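4.2 Checking the grip before a club run

The Rirner kit sheet claims the gripper is good for 1000 cycles between checks. Mahawong teams should not count on that. Check it every 100.

1. Clear the table, then set the pan to the right of the arm.
2. Send the arm to its start pose. Keep hands back until it stops.
3. Close the fingers with nothing between them and look at the seam. A zero on the screen proves very little — the software reports what it was told to do.
4. Open and close 4 times. Write down any change in the gap.

NOTE: "Auto-tune" may help. We have yet to see it.

CAUTION: Do not force the fingers apart by hand while the power is on.
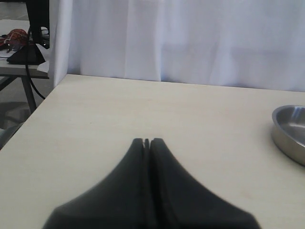 Fig. 4-2. Fingers nearly closed, nothing held, pan at right.

5. If the gap drifts, stop and see error 363 in the Flirnia list. Restarting clears the message and leaves the drift.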